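Residence Diary, Nestholm Textile Archive
Entry for March, second week

The reading room opened at 9:00 a.m. and I was admitted shortly afterward. The supervisor on duty confirmed that my request for the Bevik mill papers had been approved, with the exception of the wage books, which remain closed pending conservation. I was issued pencils, a foam wedge and a copy of the revised handling rules. The rules now require that bound volumes be returned to the desk before any loose material is collected.

The morning was given to the order book that begins in 1949. It is a tall volume in a poor state, with the spine detached and the first gathering held in place by cotton tape. The entries are in one hand through the summer and in a second, smaller hand after that. The second clerk abbreviated heavily. I have begun a key to these abbreviations and will deposit a copy with the archive at the close of the residence. "Tw." is certainly twill. "Hk." I had taken for huckaback, but it appears beside curtain orders, where huckaback would be a strange choice, and I have marked it as unresolved.

Order 3362 deserves a note of its own. It records a length of table linen supplied to the hotel at Bristholm, returned by the hotel as short, and supplied again at the mill's expense. The correspondence on the matter runs to 12 letters. The mill maintained that the cloth had been measured correctly and had drawn in at the first laundering. The hotel maintained that a cloth sold for table use should be measured after washing. Neither party gave way in writing, though the ledger shows the replacement went out before the last letter was sent. I transcribed the full exchange. It bears directly on the second chapter, which concerns the point at which household linen began to be sold by finished size.

At noon I took lunch in the staff canteen, residents being permitted to use it on weekdays. Soup and rye bread. The radiators in the corridor were off again and I reported this at the desk.

The afternoon session concerned the sample cards. These are kept in flat drawers on the lower floor and must be viewed under supervision. I examined the two drawers assigned to Bevik. The cards carry a pattern number, a finish and a swatch secured with a single line of stitching. Where the swatches were folded under to fit the card, the fold has become permanent and the dye along it has paled. I recommended in the viewing register that the folded swatches be listed separately, so that they may be considered for flat storage when funds allow.

This led me back to a question left open in last month's entry, namely how the finishing room at Bevik folded its goods for dispatch. The printed instructions of the period call for a fold in thirds lengthwise and then in half, with the selvage inward. The surviving tablecloths in the Nikolaidis gift do not follow this. Their creases show quarters, and the selvage lies outward on every piece I have handled so far. 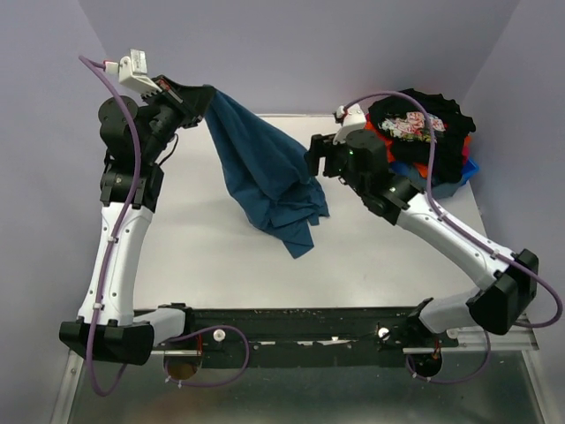

It is possible that the Nikolaidis household refolded the cloths to suit its own cupboards, and that the original creases were pressed out over years of use. The gift came with a short inventory, but it says nothing of how the linen was kept. I have asked the archive to consult the accession file for any letter from the donors that might settle the point. Until then the chapter will state only that the printed instructions and the surviving cloths disagree.

I also compared the weight of two napkins from the gift with the figures given in the order book. The heavier one is within the range stated for the hotel quality. The lighter one is well below it and may be a domestic piece from another maker. No woven mark was found on either.

The room closed at 4:30 p.m. All material was returned and signed for. The order book has been reserved in my name until the end of the month.

For the next session: complete the list of Bristholm orders, resubmit the request for the wage books using the new form, and look again at "Hk." in the light of the curtain entries. The loan desk requires the return of the magnifier by 10:00 a.m.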